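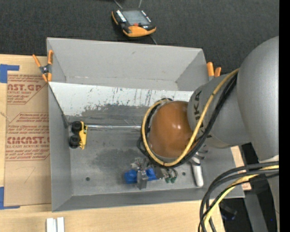

Comparison of Two Methods for Setting Out Interior Partition Lines
Final Project Report, Building Technology Program
Submitted by Ragnvald Hellström
Project advisor: Borghild Eklund
May 16, 2025

Summary

This report compares two methods of transferring partition wall positions from a floor plan to a bare concrete slab. The first method uses a steel tape, a chalk line and a builder's square. The second uses a cross-line laser level together with the same steel tape. Both methods were tested on the ground floor of the Grønli training building. The laser method produced smaller errors on long wall lines and took less time for one person working alone. On short walls the difference was too small to matter for ordinary construction work.

1. Background

Partition walls in small commercial buildings are usually marked on the floor before the framing arrives. Errors at this stage carry through to door openings, ceiling grids and fitted cabinets. At the Ternton work site, where the author completed a placement in January, two door frames had to be moved after the wall track had already been fastened. The cause was a chalk line that had been snapped across a small pile of debris. The site supervisor estimated the cost of the correction at one working day for two people.

The case raised the question of whether a moderately priced laser level would have prevented the error, and whether students in the program should be taught laser setting-out before or after the traditional method. The program currently teaches the tape and chalk line in the first year and leaves the laser to the placement period.

2. Scope

The study covers straight partitions on a level slab indoors. Curved walls, outdoor work and multi-story transfer of lines are excluded. The study does not rank commercial instruments. One laser level was used throughout, and its own accuracy was checked before each session by projecting a line on a wall, turning the instrument end for end and comparing the two positions.

3. Test Area and Equipment

The slab at Grønli has a power-floated finish and a measured area of 327 square feet. Two adjoining exterior walls were used as reference faces. They were checked for square with the 3-4-5 method, enlarged to nine, twelve and fifteen feet. The corner was out of square by a little more than an eighth of an inch at twelve feet, and this was recorded as a fixed correction for all later measurements.

The equipment consisted of a 30-foot steel tape, a chalk reel with blue chalk, a 24-inch framing square, a cross-line laser on a low floor bracket, masking tape and a fine permanent marker. The tape was compared with a second, newer tape from the tool room at Skatholm. No difference could be read between them over their full length.

4. Procedure

A simple plan with six partition lines was drawn for the test. The longest line was 21 feet and the shortest was four feet. Each line was set out three times by each method. Between repetitions all marks were wiped from the slab, and the person doing the work was not shown the earlier results.

For the traditional method, offsets were measured from the reference walls at both ends of each line, marked with a V-shaped tick, and joined with the chalk line. Perpendicular lines were started from the framing square and confirmed by diagonal measurement.

For the laser method, only the first line was measured from the reference wall at both ends. The laser was then placed over this line and its second beam was used to establish the perpendicular. Parallel lines were measured from the projected beam. The position of the beam was marked on masking tape at intervals of no more than four feet.

Times were taken with a stopwatch, from the moment the plan was picked up until the last mark was made. Setup of the laser, including the end-for-end check, was counted as part of the working time.

5. Results

On lines longer than twelve feet, the greatest deviation from the planned position was 5/16 inch with the chalk line and 1/8 inch with the laser. On lines shorter than eight feet, both methods stayed within 1/8 inch in every repetition.

The largest chalk line error came from the perpendicular lines. A framing square gives a baseline of only two feet, and a slight misplacement of the square grows steadily with distance. Where the diagonal check was carried out with care, the error was found and corrected, but the correction added several minutes to the work.

Working alone, the author needed 47 minutes on average for the full plan with tape and chalk, and 34 minutes with the laser. With a second person holding the far end of the line, the traditional method fell to 31 minutes. The laser method gained almost nothing from a second person.

6. Sources of Error

Beam width was the main difficulty with the laser. At the far wall the projected line was roughly 3/32 inch wide, and the marks depended on whether its edge or its center was used. After the first session it was decided to mark the center in all cases. The first session was then repeated, and only the repeated values are included in this report.

Daylight from the south windows made the beam hard to see near midday. Cardboard was placed over the lower panes for the remaining sessions.

Chalk lines were affected by dust on the slab. A heavily loaded line left a mark nearly 1/8 inch wide – a second, lighter snap was usually better. The floor was swept before each repetition, although fine dust from the adjoining workshop could not be kept out entirely.

7. Cost

The laser level and bracket were purchased from Vovorov for $189. The chalk reel, chalk and framing square together cost $41. A shared instrument would be sufficient for a class working in rotation, provided that it is checked at the start of each day and stored in its case.

8. Recommendations

The tape and chalk line should remain in the first-year course. Students who had learned the diagonal check were able to find a laser that was out of adjustment, while the instrument alone gives no warning. Laser setting-out should be introduced in the second semester, before placement.

For partition lines longer than twelve feet, or where one person works alone, the laser method is recommended. A written record of the end-for-end check should be kept with the instrument.

Further work could include a slab with a known slope and a comparison of red and green beams under daylight.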